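Ticket 1167 : Duvunow, les commandes de textile restent bloquées à l'étape « paiement »
Ouvert par : Melur Setiawan, boutique Sikville
Catégorie : Module de caisse / panier

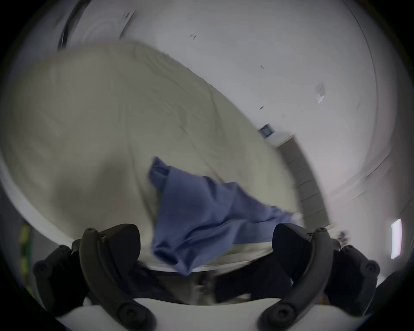 Description du problème

Bonjour, je vous écris parce que depuis la mise à jour de Duvunow nos clients ne peuvent plus terminer une commande qui contient un article en tissu. Le panier s'affiche correctement, l'adresse aussi, mais après le clic sur « Payer » la page reste blanche. Pour les autres rayons (vaisselle, papeterie) tout marche bien. J'ai essayé avec deux navigateurs et le résultat est le même.

Dans le journal je trouve toujours cette ligne :
ERR checkout: variant_colour missing (item 3000)

La référence 3000 est notre serviette bleue. Je précise que la couleur est bien remplie dans la fiche du produit, je l'ai vérifiée plusieurs fois.

Réponse de Paula Sârbu (support)

Bonjour Melur, merci pour le message d'erreur. Pouvez-vous me dire si vous avez importé le catalogue par fichier CSV ou si vous avez saisi les fiches à la main ? Merci aussi de vider le cache du module, menu Outils, puis Maintenance, et de refaire une commande de test.

Melur Setiawan, 18/11/2022

J'ai vidé le cache, cela n'a pas changé le résultat. Le catalogue a été importé en CSV au mois de mai par mon collègue Gyu-bin Wi. Il a utilisé l'outil d'export de Breltar, notre ancien logiciel. Je joins le fichier.

Réponse de Paula Sârbu (support)

J'ai ouvert votre fichier. La colonne des couleurs s'appelle « couleur » et l'ancienne version l'acceptait. La nouvelle version attend « variant_colour ». La fiche montre encore la valeur, mais la caisse ne la lit plus. Je vous propose ceci :
1. Exporter le catalogue actuel et garder une copie.
2. Renommer la colonne dans le fichier.
3. Réimporter avec l'option « Mettre à jour les articles existants ».
4. Relancer l'indexation.
Surtout ne choisissez pas « Remplacer tout », vous perdriez les stocks.

Melur Setiawan

J'ai suivi les étapes. La serviette passe maintenant, le paiement arrive bien. Il reste une difficulté : les articles de la marque Kang donnent la même erreur. Dans leur cas la cellule était vide, donc je suppose que c'est à nous de la compléter. Est-ce qu'on peut mettre une valeur par défaut ?

Réponse de Dae-han Bae (support, niveau 2)

Oui, dans Réglages, Variantes, champ « Valeur si vide ». Écrivez par exemple « sans couleur », puis relancez l'indexation. Je laisse le ticket ouvert jusqu'à votre retour.

Statut : en attente du client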